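Which shed did this locomotive belong to in its last years?

I am trying to trace a small tank engine that worked the branch to Didavik. My notes say it was moved away in October but not the year, and the works list only gives a boiler number, 4000. Is there a record I can look at without travelling?

Posted by Stusteck

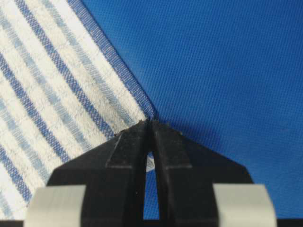

Didavik, 28th March

The allocation books are the place to start. They were kept by district, so you want the one for the shed the branch was worked from, not the one for the works. Boiler numbers are a poor guide - boilers were swapped at overhaul and the same one could turn up on 2 engines in a few years. Look for the engine's running number first, then check the transfer column.

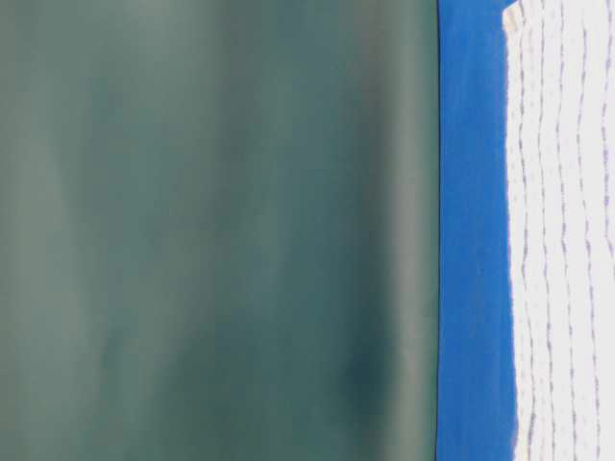 Vol. 2, p. 100

That is the page I would ask for in the branch history. It has a table of transfers with the month and the receiving shed. Most county libraries will copy a single page and post it for a small fee.

Posted by Drilitel
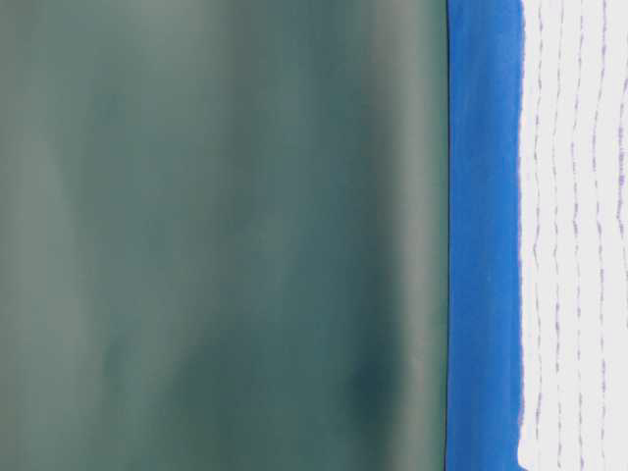
Green surface, close up

My grandfather fired on that line and always said the tank engines went to the docks. No idea if yours was one of them. Try the record office.

Posted by Mokoena

Adding to the first reply: if the transfer column is blank, try the repair cards. They show the shed that sent the engine in, with the date it arrived. Some cards are missing for the last years of steam, so you may have to work from the withdrawal list instead.

Posted by Drilitel

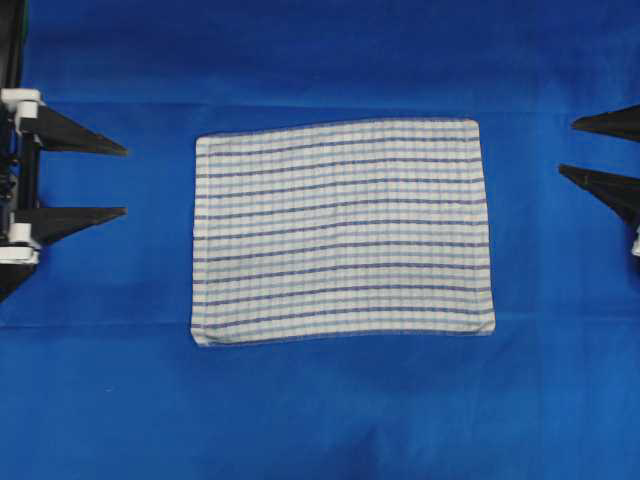 Striped kitchen towel on blue fabric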